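Grasp planner keeps choosing cables as valid targets

femel_dev
Working on the disassembly cell. Two-finger gripper with a wrist camera, plus a fixed camera on the workspace. The planner takes a fused point cloud and ranks candidate grasps. On bare modules it's fine. On a full chassis, with cables crossing the interior, it keeps ranking cable bundles above rigid parts. Out of 2,630 logged candidates, 95 were on cables and still passed the collision check. Lowering the voxel size made planning slower and didn't change the ranking.

y.ajayi
What is the scoring function? If it's antipodal quality only, a cable is close to ideal. Two roughly parallel surfaces, narrow width, clear on both sides.

femel_dev
Antipodal quality plus a clearance term. No semantics. I was hoping to avoid a segmentation network because we see a lot of different case models.

The layout is typical of what we deal with: tower on its side, side panel off, black cables running across toward the drive bay and blue SATA cables coming up from the drive cage. The approach is from above.

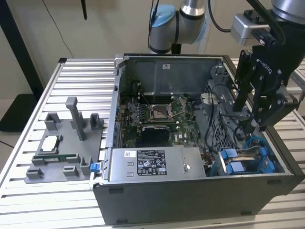
Ollard: I wouldn't start with a network. Fit planes and boxes to the cloud, then throw out any candidate whose contact patches don't belong to a fitted primitive. We did this in Gavevham in an afternoon and it removed most of the bad grasps.

y.ajayi
Disagree. Primitive fitting falls apart on black plastic and bare metal. Depth returns from both are poor, so you end up rejecting good grasps along with the cables. A small segmentation model with three classes (rigid, flexible, board) needs some 2,000 labelled frames, and you can pre-label by colour for anything blue.

Ollard
Colour pre-labelling won't work here. The expansion-slot clips, the PSU latch and the drive carriers are blue, and so are the SATA cables. You'd be teaching it that latches are flexible.

y.ajayi
Fair. Pre-label by colour and local curvature, then. My point about depth stands.

femel_dev
Tried Ollard's filter on Wednesday's logs. Cable grasps dropped to 20. It also rejected nearly every grasp on the heatsink, so you're both partly right. I've made the primitive check a penalty term for now, and I'm keeping the hard reject for candidates narrower than the thinnest part on the pick list.

Ollard
What's your inlier threshold? Ours had to be loosened a fair bit for fins.

femel_dev
Same as the default in the Olaniyan config. Will loosen it and rerun the logs.

y.ajayi
Log the gripper width at contact as well – if it closes past the planned width, you can abort before the lift.

Related threads
Wrist camera calibration drifts after tool change
Replaying logged grasps offline in Gavevham
Force threshold for blue release latches
Motion planner times out near fixture posts
Olaniyan config: which values are safe to change?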